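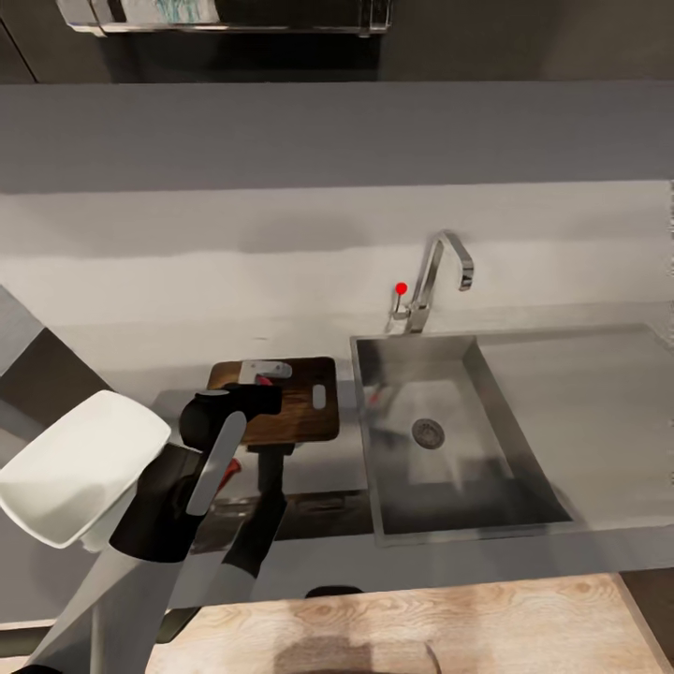 My husband says I can't watch a movie without comparing it with our house. He is right. Last night we finished an old family comedy that Karlijn Verschueren recommended to me, about a father of four children who takes a night job at a bakery and tells only the oldest daughter. It took us three evenings, with one of us always going upstairs to bring water to somebody.

The part I keep thinking about is the school morning. The father has slept one hour. He signs a form without reading it, and later he learns that he has promised 195 pancakes for the spring fair. I laughed so much that I had to stop the movie. In April I did almost the same thing – I signed for "a small help" and found myself responsible for the costumes of 24 sheep.
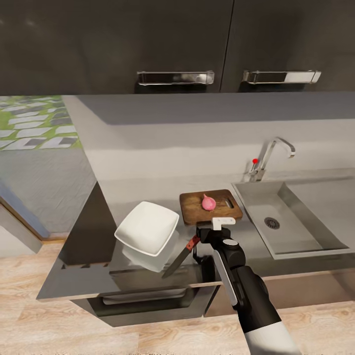

What I liked is that the children are not little angels and also not monsters. The youngest boy, Rustad (it is a family name from the mother's side, and he hates it), asks the same question during the whole trip to the grandmother. My son did this last summer with "Are there wolves in Lanorlow?" for two hours. In the movie the father answers every time in a different voice. I answered every time in the same voice, and it became lower and lower.

The mother has less to do, and I was a little disappointed by that. She has one very good scene in the car, when she eats a whole bag of chips alone in the garage before she goes inside. I know this garage very well. I wish the writers had given her three or four more moments like that one, and less of the neighbor with the trumpet.

Karlijn told me there is a second movie, where the children are teenagers and the family moves to a place called Tramwood. Her brother-in-law, Eskil Hovland, says it is weaker, but he also fell asleep during the first one, so I don't trust him completely. We will try it next week if everybody is healthy. My daughter wants to watch with us this time, and she has already asked if she can choose the snacks.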